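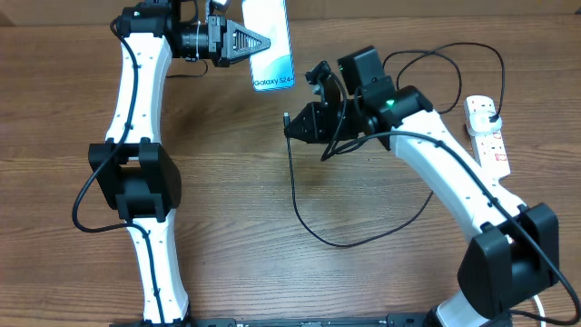
Talks > Franchising > Speaker notes

Search all talks Go

When the Chain Shrinks: What Franchise Owners Can Learn from a Closing
Speaker notes, regional franchise owners' meetup, 03/11/2020

Opening (keep it short, they've just had lunch)

Thank you for having me! I love this topic, and I know that sounds odd for a talk about stores shutting down. But a closing is the one time you get to see every number in a franchise laid out on the table – rent, royalties, food cost, the freezer lease you forgot you signed.

Quick show of hands: who has more than one store? Who has closed one? Leave a pause here. People look around before they put a hand up.

The Kobori story

Kobori sold rice bowls, mostly in strip malls and food courts. At its peak it had 1214 stores. Over one year it closed 203 of them and opened 127. Do the math out loud with the room: that's 76 fewer stores by year end.

Headlines talked about the 203. Fair enough, it's a big number. What I found much more interesting is where the new ones went. A good many opened within a short drive of owners who were already struggling, and those owners had no say in it. Their territory clause covered the mall they were in and stopped at the parking lot.

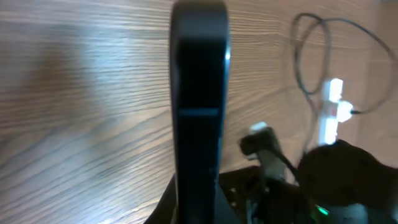

So the first thing I want people to write down: read the territory clause before you read anything else. Is it a radius? A zip code? Does it cover delivery orders? Kobori's contract was written before delivery apps mattered, and it was silent on them. Two stores could both serve the same street, and the app picked.

Ask the room how their own contract handles delivery. Let this run if it's lively. I can drop the Brillen part if we go over.

The discount problem

Now the fun part (I promise). Kobori ran a $5 bowl for most of the spring. Traffic went up, and the head office was thrilled, because royalties come off sales. Owners pay for the rice, the chicken and the person behind the counter out of what's left. A busy lunch line and a shrinking bank balance can happen in the same store on the same day!

Slide with the two lines crossing. Don't rush it. Sales on top, owner's take below.

Compare with Vereo, the sandwich and soup chain. Vereo puts every national discount to a vote of its owners, and it caps how long a deal can run. It's slower, and their marketing people grumble. But owners walk in knowing what the month will look like, and they plan their staffing around it.

Brillen and the quiet exit

Brillen did something I'd like to see more of. When a bakery's lease had a year left, the company sat down with the owner and went over three choices: renew, move or wind down. Anyone winding down got a lower royalty for the last stretch. Ovens and mixers went to other stores in the chain at a set price.

Mention the equipment list, people always ask. Flamix, the grill chain, copied the idea for its fryers.

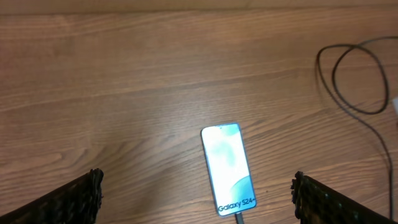 Then there's staff. Brillen owners told their crews early and helped them get shifts at nearby stores. I think that's just decent, and it also kept the doors open to the last day with a full crew on.

What to do when you get home

Pull your lease and your franchise agreement and put the end dates side by side. If they don't match, call your landlord this month. Work out what you keep from one discounted meal, after everything. Then talk to the other owners near you, even the ones you compete with. Buy them coffee.

Questions

Likely ones: can I sell instead of close (yes, but check who has to approve the buyer), and who pays for taking down the sign (usually you, sorry). Handouts are by the door. I'm staying until they stack the chairs, so come say hi!

Contact us | © 2020 All rights reserved | Back to top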